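Plener Collection of Popular Music Obituaries and Tributes
Data card and README

Version of 24 September 2021
Maintained by the Alarura Archive of Popular Entertainment
Contact for corrections: Maxine Stubbs

Summary

The Plener Collection brings together written tributes to singers, band leaders, songwriters and variety performers, as published in local newspapers, fan newsletters, parish magazines and personal weblogs. It holds 2000 texts in English. Each text was written within one year of the performer's death. The collection is intended for the study of how ordinary writers mourn public entertainers, and in particular how they describe performance, voice and dance when the performer is no longer there to be seen.

Contents of the release

The release consists of one folder of plain text files, one table of records, and this document. The table has one row per tribute. Texts are stored in UTF-8, with the original paragraph breaks kept wherever these could be recovered.

Tributes from printed sources: 1000
Tributes from weblogs and other online sources: 1000
Printed tributes with a named author: 331
Tributes containing quoted song lyrics, now shortened: 163

Fields in the table

record: a short code, unique within the collection.
source_type: newspaper, newsletter, magazine or weblog.
performer_role: the main role for which the performer is remembered in the text. Where a text gives equal weight to two roles, both are entered and separated by a semicolon.
author_status: named, initials only, pen name or unsigned.
interval: the time between the death and publication, given as same week, same month or later.
first_person: yes or no. A text is marked yes if the writer speaks of his or her own memories of the performer, whether from a concert, a recording or a broadcast.
attended: yes, no or unclear. Records whether the writer claims to have seen the performer on stage.
lyrics: none, shortened or paraphrased.
notes: free text, mostly on damage to the original or on doubtful readings.

How the texts were gathered

The printed material comes from the Quartey bequest, a private gathering of cuttings that reached the archive in boxes sorted by performer. Cuttings were scanned, passed through character recognition and then read against the scan by a second person. Newsletters were the most difficult group. Many had been duplicated by stencil, and the right-hand margins are often faint. Missing words are marked with three full stops in square brackets and have not been guessed.

The online material was collected with the permission of the site owners. Reader comments beneath a tribute were left out unless the author of the tribute had taken them into the body of the text. Pages that only repeated an agency report were also left out, as were discographies without any accompanying prose.

Spelling, punctuation and capital letters follow the source. Song titles are given as the writer gave them, even where the title is wrong. A corrected title may be found in the notes field if the error made the song hard to identify.

Annotation

The fields first_person and attended were filled in by two readers working separately. Where they disagreed, the text was discussed and a joint decision entered. The most common disagreement concerned phrases such as "we all saw him at the Palais", which may be a claim of attendance or a manner of speaking. Such cases are marked unclear.

The readers also considered a field for tone. This was abandoned after a trial, as the two readers differed too often on whether a text was affectionate or ironic.

Known limitations

The collection favours performers who were active in dance bands and beat groups. Classical singers are few. Regional newspapers from coastal towns are better represented than those from inland towns, a result of where the cuttings were made. Tributes to women are shorter than tributes to men in the printed half, and users comparing word counts should take this into account.

Dates of death were taken from the tributes themselves and have not been checked against public records. In several newsletters the date given is the date on which the club secretary received the news.

Weblog texts were sometimes revised by their authors after first publication. The version held is the one online on the day of collection.

Permissions and use

The collection may be used for teaching and for non-commercial research. Texts by named authors may be quoted in short extracts with the author's name. Song lyrics have been cut to a single line in every case, and the missing lines should not be restored in any copy passed to others. Requests from authors or families for the removal of a text will be met in the next release.

Users are asked to cite the collection by its full title and version, and to inform the archive of any published work which draws upon it.

Related material

The Alerlow index of concert programmes, also held at the archive, uses the same codes for performer_role. The two tables may be joined on that field only. There is no shared code for individual performers at present, and one is planned for the release due in October. 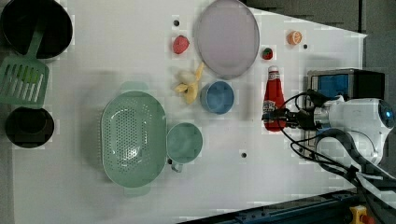
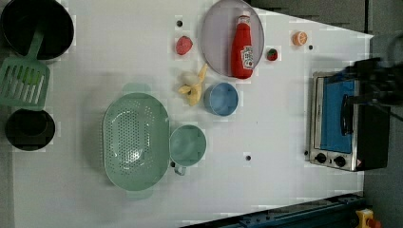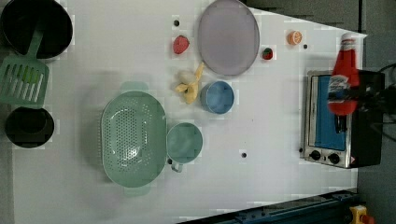

Aroha Fairweather has written to ask that the interval field be made more exact, pointing out that a tribute printed two days after a death and one printed six days after are quite different pieces of writing. The first, in her view, is nearly always about the shock of hearing the news, and the second has begun to be about the records. She would also like the anniversary pieces to be gathered separately, and asks whether the stencilled newsletters could be issued with their scans so that readers may judge the faint passages for themselves. The scans can be supplied on written request. The change to the interval field is under consideration and would apply first to the printed half, where the day of publication is usually known.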